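Forum Haushalt & Ordnung > Küche und Esstisch
Thema: Snacktisch aufräumen, aber wie?

mirabell_34
Guten Abend an alle. Bei uns wird der kleine Tisch neben der Waschmaschine immer zum Lager für Süßigkeiten. Der Tisch ist 80 cm lang, ein Schrank hat daneben keinen Platz. Ich denke an die Körbe Zelleva, 5 Stück im Set. Hat jemand Erfahrung damit?

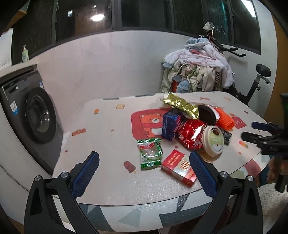

Meine Frage ist vor allem, wie man sortiert. Ich möchte nicht jede Woche neu anfangen. Die flachen Sachen wie die rot-goldene Schachtel kann man gut hinstellen, aber die rote Folientüte dahinter ist schon zerknittert und nimmt trotzdem Platz weg. Auch möchte ich die Tischdecke mit dem Bären gern wieder sehen.

Barros
Körbe lösen das nicht. Zuerst alles Leere in den Müll, dann schauen, was bleibt. Ich hatte das Set auch, jetzt liegen darin Kabel.

fustine108
Da bin ich anderer Meinung. Mit Korb weiß bei uns jeder, wohin die Kekse gehören. Ohne Korb liegt alles wieder in der Mitte - wie bei dir.

mirabell_34
Danke für die Antworten. Mit dem Müll hat Barros vielleicht recht, ich habe noch ein Bild.

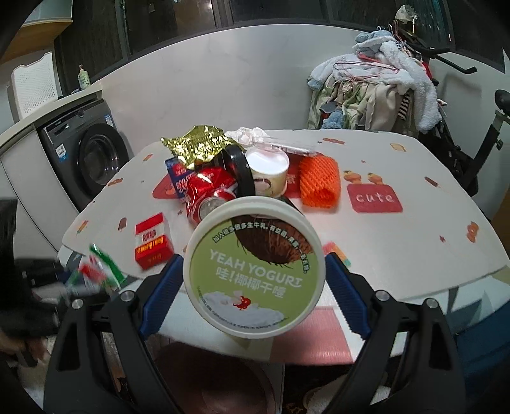

Kokosjoghurt, dahinter die zerdrückte Dose und die Goldfolie

Barros
Na also. Dose und Folie weg, und du brauchst höchstens einen Korb.

fustine108
Und der Joghurt gehört bei mir in den Kühlschrank, nicht in den Korb :)

mirabell_34
Gut, ich bestelle das Set im Dezember, wenn es billiger wird. Bis dahin nehme ich einen Karton.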